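Trying to identify an old black-and-white film: inheritance, chess club, a drowned uncle

Posted in Film & Television > What Was That Film?

Ainhoa Herrero

I've been trying to place this one since March and my household has asked me to take it elsewhere.

It was on television in the afternoon when I was off school, so it must have been made a good while before that. Black and white, British, everyone in tweed. A young man comes home to a big damp house called Drarngate (I'm sure of the name, as it was carved over the door and the camera was very fond of it) to collect what his uncle has left him. The uncle has drowned in the mill pond. There is a solicitor with a cough, a housekeeper who disapproves of the solicitor, and a cousin who has plainly done it, if you go by the moustache.

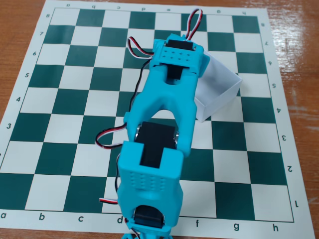
The will says he gets nothing unless he finishes a chess game the uncle was playing by post with a stranger. So for much of the film people stand by the fire reading letters aloud. I remember it as gripping, but I was ill at the time.

What I can't remember is the ending. I think the stranger turned out to be the housekeeper. My brother says the stranger was the uncle, still alive and living in a boathouse. My brother has also never seen it.

I've tried the usual searches and get nothing but a village in Kent and a lot of advice on the Sicilian. I play a bit these days, which is probably the film's fault.
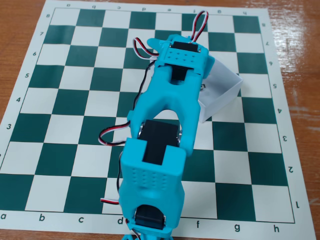
The board at home, a to h.

Any ideas? I'd settle for the name of the moustache.

Rasmus Ozoliņš

You want "The Faltbridge Inheritance". I'm as certain as one can be about a film that seems to have been shown mainly to children with tonsillitis.

The house is Drarngate, the solicitor is called Vestero, and the cough is a plot point, though not a good one. He keeps coughing whenever somebody mentions the mill pond. It takes the detective 60 minutes to notice this and he then explains it to us twice.

As to the ending, you're nearer than your brother. The stranger is the housekeeper, who has been posting her moves from the next town so that the old man would have somebody to play with. She loses on purpose and the nephew gets the house. The cousin did do it. He's taken away in a car that doesn't start first time, and they left that in.

A few things to know before you go looking:

There are 2 versions. The longer one has a comic gardener. Get the shorter one.

The picture is very dark in the boathouse scene. That's how it was shot, so leave your television alone.

The chess is nonsense. The last letter announces mate with a bishop that was taken in the second reel. I wrote to a magazine about this as a young man and they printed it, under a heading I didn't care for.

It's not a great film. The direction is mostly doors opening. But the woman playing the housekeeper is very good indeed, and there's one long shot of her licking a stamp that says more than the rest of the script put together. I've seen it 20 times and would watch it again tonight if the disc hadn't gone to my sister's.

peixoto_fan194

could be Great Expectations? that has a young man and money in it

Ainhoa Herrero

Rasmus, thank you, that's it. The stamp! I'd forgotten the stamp completely and it came back the moment I read it.

I've told my brother about the housekeeper. He now says he meant the other version, the one with the gardener, and that the uncle is in the boathouse in that. Can you confirm he isn't?

And peixoto_fan194, thanks, but no, I don't remember a convict.

Rasmus Ozoliņš

He isn't. There's nobody in the boathouse in either version except the detective, and then only because he's looking for his hat.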